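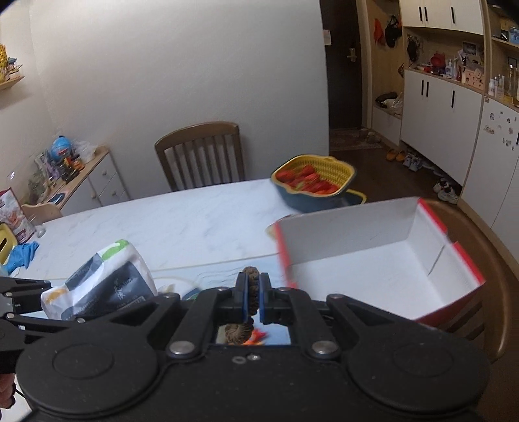 A hand-held gripper with its blue pads closed on a brown ridged strip, a marble-patterned dining table behind.

Hi, and thanks for stopping by! I'm the one-person workshop behind Grornier, and I spend my days setting up, looking after and repairing hand-held grippers. I used to fix coffee machines. One day a customer asked if I could look at a gripper that wouldn't close straight, I had it in bits on the kitchen bench by lunchtime, and I've hardly touched a coffee machine since.

Most of what comes through the door is the Karras, a two-finger tool you carry around and squeeze yourself. I've been inside 600 of them now and I'm still fond of the thing. They arrive in pairs, usually with the left one more worn than the right (no idea why, I've stopped guessing).

A standard service goes like this. I take the fingertips off first and look at the pads. If the edges have gone shiny they get replaced, both at once, from the same batch. Then the pivot screws come out, get cleaned and go back in with a tiny dab of grease — tiny! Too much and it creeps onto the pads, and then you'll be dropping everything you pick up. Once the linkage swings freely I check that the tips meet square along their whole length, and I run it through 20 slow closes by hand before the cable goes anywhere near a computer.

After that comes my favourite bit, which is picking stuff up. I like awkward things: soft packets, ropey bits, anything with ridges. A tool that behaves on a nice tidy block can still chew the end off something floppy, and I'd much sooner find that out before you do. If the grip wanders, it's nearly always the linkage and I go back a step.

I do home and office visits as well, anywhere within an hour of Mirnance. Clear me a bit of table, leave the rest of the room as it is, and I'll set the tools up where you'll be using them. Allow 5 minutes for me to admire your dog.

Every job gets a card with the pad batch, the screw settings and whatever I grumbled about at the time. The cards live in a program called Bastasik, so if yours comes back in two years I'll know what I did to it. Spare pads are on the shelf, spare linkage arms take a bit longer to get in, and the workshop shuts for the first week of November while I go fishing.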